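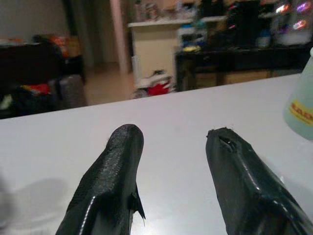 Zarmeena Satti asks under my last post whether a white table is worth the upkeep in a room used for everything else. It depends on the surface. Gloss, no. Matte, yes, with conditions. Thread.

The conditions first. Matte white hides scratches and shows grease. Gloss white does the reverse. In a room where people eat, sort post and decant things out of bottles, grease is the larger problem by volume, but it comes off. Scratches stay.

My top is a Tovon, the 84 cm deep version. The leaflet says "wipe with a damp cloth" and stops there. After a year I can add to that.

Warm water, one drop of washing-up liquid, microfibre cloth wrung out hard. Wipe in one direction, along the long edge. Then a second cloth with plain water. Skip the second cloth and you get a dull film that picks up every sleeve.

Melamine sponge: no. It is a fine abrasive. It polishes matte patches to a sheen and you will see them every evening when the light comes in low.

Biro comes off with surgical spirit on a cotton bud. Turmeric doesn't come off with anything I own. It faded by itself over 13 days next to the window. Tea is somewhere between the two.

Bottles. One plastic bottle with a yellow label lives at the edge of the table and I have stopped arguing with it. Anything that stands there permanently gets lifted once a week and wiped underneath. Rings set if left, and a ring on matte white is a stain with very good contrast.

Second part of the question was the rest of the room. Mine is not tidy. There is a heap by the table, things on the floor by the cream unit, and whatever has collected on top of the dark furniture on the other side.

What I do is treat the table as the only surface with a rule. It is cleared at 9 pm. Everything else in the room is allowed to be in progress.

Where does the cleared stuff go? For a long time, sideways. I moved it to the nearest flat top and called the table clear. That fills a cabinet in a month. I did it twice.

Current system is 3 crates, Nileo, the shallow ones. Paper, cloth, other. "Other" is emptied when the lid won't close. Shallow matters: in a deep crate the bottom layer is effectively storage.

Humaira Mirani points out that the heap of fabric or bags would be better on hooks. Correct. I have the hooks. The wall is plasterboard over something I haven't identified and the first fixing spun in its hole. Waiting on the longer anchors.

Floor piles: I lift them for the vacuum and put back about half. The other half goes in a crate or out. Pale flooring shows dust less than I expected and hair more.

Someone will ask about edge wear. Almost none on the long side. The short side by the door has a flat spot the size of a thumbnail where the Zupan chair arm meets it. Felt pad on the chair arm, March, no change since.

Cost, for completeness: 231 for the top and legs, bought separately. The Storkberg equivalent was cheaper but only came in gloss in that depth, and I have had gloss before.

To Zarmeena, then – matte, two cloths, and pick a time of day to clear it. Will report on the hooks when the anchors arrive.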